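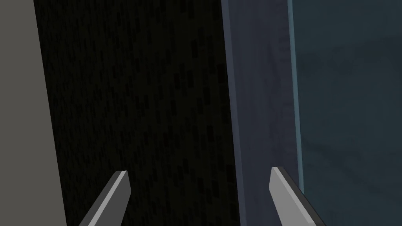

Couldn't we just salt the eggplant the night before and skip the waiting, Ifeanyi Okafor wanted to know at the end of last session, and I gave a mumbly answer while everybody was putting on coats. So let me do better on paper. You can salt it the night before, yes. It'll be limp and pretty salty by morning, and you'll want to rinse it well and squeeze it in a towel. I don't love the texture. Thirty minutes in a colander gets you most of the benefit, and that's what I do at home.

Notes for session 7: salt, water and vegetables

We're in room 307 again. Bring an apron and a container with a lid (I ran out of lids last time and people were carrying cabbage home in foil).

What salt does

A vegetable is mostly water held inside cells. Put salt on the outside and water moves out toward it. You've all seen this with sliced cucumber, the little beads that come up after a few minutes. The technical word is osmosis and you probably met it in high school biology with a potato. I got a C in that class, so if you want the membrane side of things, the Katiyar booklet on the shelf has a good page on it.

Once some water is out, the slices bend instead of snapping. They also brown faster in a pan, as there's less water to boil off before the surface can get hot. That second part matters a lot for zucchini! Most sad gray zucchini is zucchini that steamed in its own juice because the pan was too full.

Weigh it, please

I know, I know, your grandmother used her hand. Mine did too, and her hand had sixty years of practice. For quick cabbage we use 2 percent salt by weight. Put the bowl on the scale, zero it, add the shredded cabbage, multiply by 0.02. So 800 grams of cabbage takes 16 grams of salt. Spoons will get you in trouble here. A spoonful of fine table salt weighs a good deal more than a spoonful of the flaky stuff, and the recipe never seems to say which one it meant.

Peeled, chopped, shredded

Thin pieces give up water faster than thick ones, there's just more surface for the salt to work on. For the side-by-side we'll do carrots two ways, coins and matchsticks, same weight of each, same salt, and then pour off what collects at 80 minutes. Write your numbers on the sheet, even if they look wrong. Last March one table got more liquid from the coins and we found out they'd swapped bowls halfway through.

Before next time

Read the Kunero chapter on brining, up to the part about olives (skip the olives, they take months). Try one salted vegetable at home, any kind, and jot down how long you left it. If you rinse it, taste a piece before and after.

Onions get their own session, so please don't bring onions yet.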